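FOR IMMEDIATE RELEASE

4 July 2019

Vakitz Widens Its Direct-Purchase Program for Small Cocoa Growers

Vakitz, the family-run chocolate maker, is very happy to share that its direct-purchase program will grow this year from 1,000 to 3,000 smallholder cocoa farmers, with the first of the new growers delivering their beans in December.

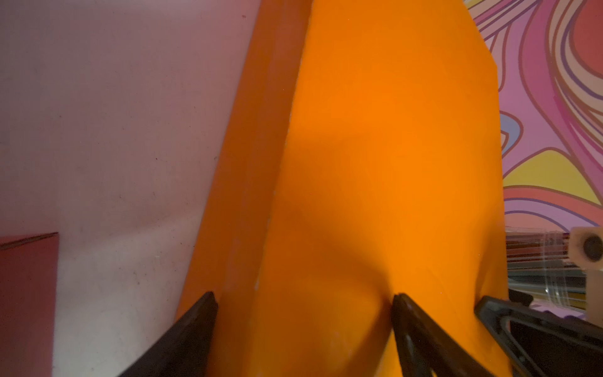
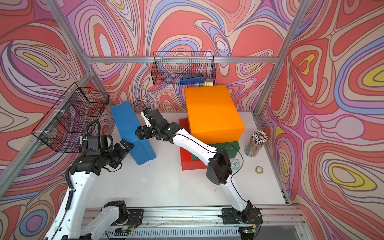
Top: a piece of bright orange fabric. Bottom: boxes and small office items on a white tabletop.

The program began as a simple promise to a handful of neighbors in the Marinho valley, and it has been a joy to watch it find its feet. Farmers who join are paid on the day they deliver, at a price agreed before the harvest starts, and they receive 60 percent of their expected income up front if they ask for it, so that school fees and tools don't have to wait for the season to end.

"When we first sat down with the growers, over a great deal of very good coffee, what they wanted most was to know where they stood," said Birthe Steinarsdóttir, director of sourcing at Vakitz. "A farmer who knows in spring what she will be paid in the fall can plant shade trees, fix a roof, or just sleep a little better. We are so grateful to everyone who has trusted us this far, and we can't wait to get to know the families who are joining."

The new members come from 4 growing districts, the largest of them Itomora, where the farmers' association has asked for help with fermenting and drying. Vakitz will share the cost of covered drying beds there - a request the association has been making for some years now - and will pay for an agronomist chosen by the growers themselves.

Shoppers will be able to taste the results in the Oslow range of dark and milk bars. Each wrapper will carry the name of the district where the beans were grown, and the price paid to farmers will be printed on the back.

Growers' associations and shops that would like to learn more are warmly invited to write to the Vakitz sourcing office.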